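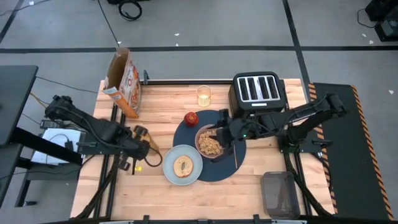 Butcher-block tabletop in our shared kitchen at Wurkholm.

Oiling a wooden work surface that is used for bread

Posted by Wurkholm Residents' Office

Our building maintains a shared kitchen for 40 households. The wooden top was last oiled in June by a contractor who has closed for business, and we hold no record of the product used. The surface now feels dry near the sink side and there are pale rings where cups have been left. Breakfast is prepared directly on the wood most mornings, so the finish must be suitable for contact with food. We would like to know which type of oil is appropriate, how long the top must be kept out of service, and whether sanding is required beforehand. We have read conflicting advice on olive oil.

4 replies hidden, 3 shown

Enda Kitchens Desk

Olive oil is not recommended. It does not harden, and over time it may turn rancid and leave a stale smell in the wood. Food-grade mineral oil is the usual choice for a surface on which bread is cut or laid. It also does not harden, but it does not spoil.

Please proceed as follows. Clear the top and wash it with warm water and a little dish soap. Allow it to dry overnight. Sand lightly along the grain with 200 grit paper, paying attention to the pale rings, and remove all dust with a barely damp cloth. Apply the oil generously with a lint-free cloth, leave it for 8 hours, and wipe off whatever remains on the surface. A second coat may be applied the following evening. 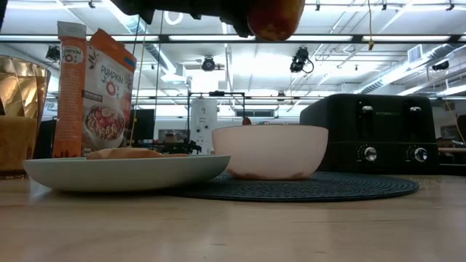 Residents should be asked to keep plates and mats off the wood until the final coat has been wiped down. Small appliances should be lifted back into place, as dragging them will mark a freshly oiled top. A dry top will need oil again sooner than you expect in the first year. Sprinkle a few drops of water on the wood: if they soak in, another coat is due.

Trevor Street Housing Office

We use mineral oil as well. No complaints received. We do not sand.

Etum Tenants' Association

Please note that the previous answer may not apply if the contractor used a hard varnish. Oil will sit on top of varnish and remain sticky. Test a small corner first. In our case the varnish had to be removed entirely, and the kitchen was closed for 7 days. Residents should receive written notice before work begins.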